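Trerel gripper fingers and the Totby service plan: requests for comment before renewal

Forum: Textile Handling and End Effectors
Status: open

hbech_procurement
Procurement lead

Members are invited to comment on the Trerel two-finger textile kit, supplied with the Totby service plan. Our organization operates the kit at the Porville site, where it lifts knit goods from a bin and presents them for folding. The current agreement ends in May and the vendor has asked for a decision on renewal.

The kit as delivered consists of the gripper body, one pair of black fingers with blade-type tips, a wrist camera, and the grasp planning software. The service plan covers software updates, remote support, and one replacement pair of fingers per contract year. The kit was invoiced at $2,557. The plan is offered at $1,677 per year.

I would be grateful for replies from sites that have completed a full contract year. Please state the type of fabric handled, as comments on woven goods have limited bearing on our case.

Hafþór Bech

linen_line_4
Member

Our site handles knit garments and has completed one full year. The gripper body has performed to specification. We have no complaint about the software, which received its updates on the dates the vendor gave us.

Our concern is with the fingers. The contract describes replacement "in the event of functional wear" and does not define the term. We submitted a claim in our eighth month. It was declined on the grounds that the pair still closed to within tolerance. We had not claimed otherwise. Our claim was that the abraded surface was catching on fine knits, and the contract has no provision for that.

I would not renew on the present wording.

mwarden
Moderator

For readers new to the subject, the term "functional wear" was discussed in an earlier thread on the Vestergaard kit, where the vendor agreed to add a surface condition clause. That thread is closed to replies but may still be read.

Members are reminded to quote contract language exactly where they are able to do so.

hbech_procurement
Procurement lead

I thank linen_line_4 for the clear statement. The same wording appears in our agreement at section 19, and I had taken it to include surface damage. I shall raise the matter with Trerel.

Our own fingers are at a comparable stage. The black pads are scuffed, and the inner face of the right finger has pale scratches near the top where the dark surface has worn through to a lighter layer. The left pad has grayish marks and streaks but I have not found the same degree of abrasion on it.

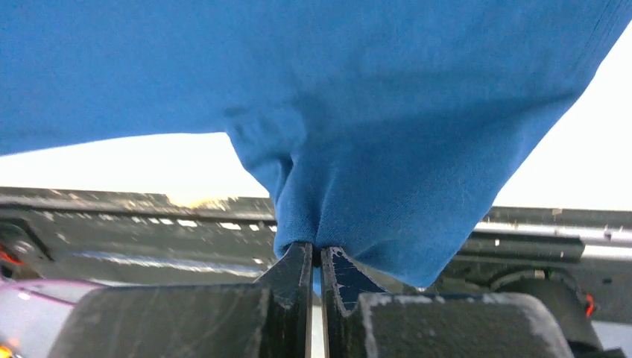 The maintenance group at Porville has not reported snagging so far. They do, however, wipe the contact faces at the start of each shift, a step that does not appear in the vendor's manual. Whether that practice has protected the fabric I am unable to say. I have asked that it be continued until the renewal is settled.

A second question concerns the grasp itself. The kit is sold on its ability to take a single pinch of cloth and hold the remainder clear of the work surface. Our operators consider this adequate for small and medium items. For large sheets they would prefer a second contact point. Has any member run two kits as a pair under one service plan?

tolerance_stack
Member

I must disagree with linen_line_4 on the main point. Scratches on a finger are cosmetic until there is evidence of damaged goods. We have run the same blade tips on jersey for longer than one contract year, with visible wear on both contact faces, and our quality department has not traced a single rejected item to the gripper.

If every scuff were treated as grounds for replacement, the vendor would raise the price of the plan, and all of us would pay for it.

On the second question, we operate two kits as a pair. Trerel treats them as two installations and requires two plans. We asked for a combined rate and were refused.

linen_line_4
Member

With respect, I did not say that every scuff should qualify. I said that the contract gives the customer no means of showing that a worn surface has become a problem. Your jersey may be heavier than our material. We kept the rejected pieces and sent photographs with the claim. The reply did not mention them.

A reasonable clause would name a test. A strip of the customer's own fabric could be drawn across the contact face under a stated load, and a pulled thread would count as a failure. Our laboratory does this in a few minutes.

tolerance_stack
Member

I would support a test of that kind. My objection was to judging the fingers by appearance. I accept that the present wording leaves your site without a remedy, and I withdraw the word "cosmetic" as applied to your case.

I would add that the load must be fixed in writing. Operators press harder when they expect a failure.

qa_northfloor
Member

Our department reviewed the kit last year and chose not to buy the service plan at all. We purchase fingers when we need them and apply updates ourselves. The arrangement is workable if a site has a trained technician on each shift. We would not recommend it to a site that depends on remote support.

The vendor's response time for customers without a plan is poor. Our most recent request was answered after 20 days.

hbech_procurement
Procurement lead

I have now had a written reply from Trerel, dated 9th April. The firm states that it is willing to consider a surface condition clause for customers renewing this spring, and asks that the customer propose the test. It does not offer a combined rate for paired kits.

With the agreement of linen_line_4, I shall put forward the fabric strip test, with the load specified as tolerance_stack advises. I shall also ask that photographs submitted with a claim be acknowledged and answered individually.

We have made no decision on the second contact point. Our operators will continue with one gripper, and large sheets will be folded by hand for the time being.

linen_line_4
Member

You have my agreement. Please ask also who is to carry out the test. If the fingers must be returned to the vendor for it, we would need a spare pair on site before we could send them.

mwarden
Moderator

The thread will remain open until the vendor's answer has been posted. Members with contract wording from other suppliers may add it below.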